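Workplace Forum > Office Accommodation > Desk standards
Topic: Loose cables on shared desks

B_Ortuno
Colleagues are reminded that the desk standard for the Drevness building will be reviewed in October. The present wording asks that cables be "kept tidy", and it is read differently on each floor. I should be grateful for views on whether cables may lie on the desk surface at all.

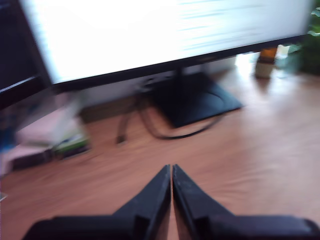

My own proposal is that any cable longer than it needs to be should be tied and placed behind the monitor stand. Comments are requested by Friday.
Begoña Ortuño, Office Services

verbeke_191
I support the proposal in principle. I would ask that trays fixed under the desk be considered as well. The Grarine tray takes 4 cables and does not require drilling.

coltidus_desk
I must disagree with the previous contributor. We have over 500 desks, and trays make it slow to move a monitor from one to another. Reusable ties would be sufficient. A cable lying at the back of a desk does no harm provided that it is clear of the keyboard and the user's hands.

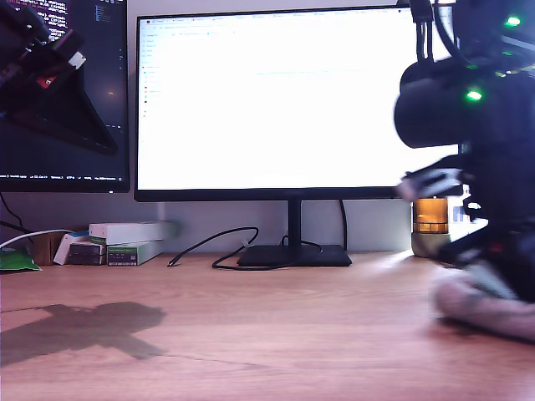
The standard should therefore distinguish between the rear of the desk and the working area at the front. A strip 20 cm deep along the wall side could be set aside for cables and power leads.

verbeke_191
That distinction is reasonable, although it would not suit desks which are used from both sides. I maintain my request for trays in those rooms.

second_floor_rep
May I ask whether jars, boxes and other small items would be permitted in the same strip? The present standard is silent on the matter.

B_Ortuno
They would be permitted, provided that they do not rest on a cable. I will circulate revised wording with the rear strip included. The question of trays remains open, and the cost per desk would be helpful if verbeke_191 has it.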